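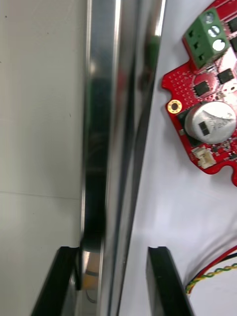

Workbench Monitor for the Small Electronics Lab
Natália Coelho, Bernardo Lobo
Advisor: Fotini Kourkoulas
4/2/20

3. Circuit board and wiring

The controller is a red printed circuit board with a green screw terminal block. We picked screw terminals over soldered leads so the sensor wires could be changed between test runs. The board has a plated mounting hole on its left edge, and we planned the enclosure from that hole.

Our first wiring plan had the power and signal wires in one bundle. Bernardo logged 1149 readings with this layout and 517 of them were outside the expected range. We separated the bundle and repeated the test with 3000 readings. Of these, 13 were outside the range. We did not find the cause of the remaining errors.

The enclosure was not finished by the deadline. The drawing is in Appendix B, and Ilídio Teixeira will cut the panels in June.

4. Parts list

See Appendix A.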